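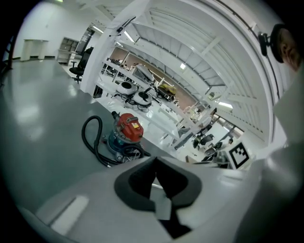
Mudgway Household Noise Levels

Version 2, released 20/01/2020

Summary

Mudgway is a table of sound level readings taken from household appliances during normal use. It covers floor care, laundry, kitchen and ventilation equipment. The table has 178 rows. Each row is one measurement run of one appliance at one power setting. The release contains processed levels only. Audio recordings are not included.

Files

levels.csv holds the readings.
rooms.csv holds room dimensions, floor covering and background level.
appliances.csv holds appliance type, rated power and year of purchase where known.
CHANGES.txt lists corrections made after the first release.

All files are UTF-8, comma separated, with a header row. Decimal points are used throughout. Missing values are left blank. Do not read a blank as zero.

Columns in levels.csv

run_id: unique key for the run.
appliance_id: key into appliances.csv.
room_id: key into rooms.csv.
setting: power setting as marked on the appliance, stored as text.
laeq: A-weighted equivalent level over the run, in dB.
lmax: highest A-weighted level, fast time weighting, in dB.
bg_flag: 1 if the background level was too close to the reading for a reliable correction, otherwise 0.
floor: hard or soft. Copied from rooms.csv to save a join.

Measurement

Levels were read with a Zotex handheld meter on a tripod. The meter was checked against a calibrator at the start and end of every session, and sessions where the two checks disagreed were dropped. Windows and doors were closed. Refrigerators in the same room were switched off for the length of the run.

Vacuum cleaners were run with the standard floor head in contact with the floor. Canister models were placed with the exhaust facing away from the meter. The hose was laid out without kinks, as a kinked hose raises the motor pitch and the reading with it. Upright models were held still. Washing machines were measured in the spin phase only, with the drum loaded according to the manual.

Runs in the Stolport rooms were made on hard floors with little soft furnishing. Expect higher levels there than in the Purada rooms, which have carpet and curtains. No correction for reverberation has been applied to either group.

Known problems

The setting column is not normalized. "Max", "MAX" and "III" may all mean the highest setting on different appliances.

Two tumble dryers share an appliance_id in the first release. This is fixed in the current one, but old joins will still carry the error.

Range hoods were measured with the grease filter in whatever state it was found. Filter condition was not recorded.

Use

The table is suited to teaching, rough comparison between appliance types and testing of import scripts. It is not suited to ranking models for purchase or checking a declared noise label. Label tests use sound power, and these are sound pressure readings in ordinary rooms.

Rows with bg_flag set to 1 should be left out of averages. Average levels on an energy basis. An arithmetic mean of dB values will come out too low when the spread is wide.

License

The table may be copied, changed and redistributed with attribution to the Mudgway project. State the version number in any published work. Corrections should quote the run_id and the column affected.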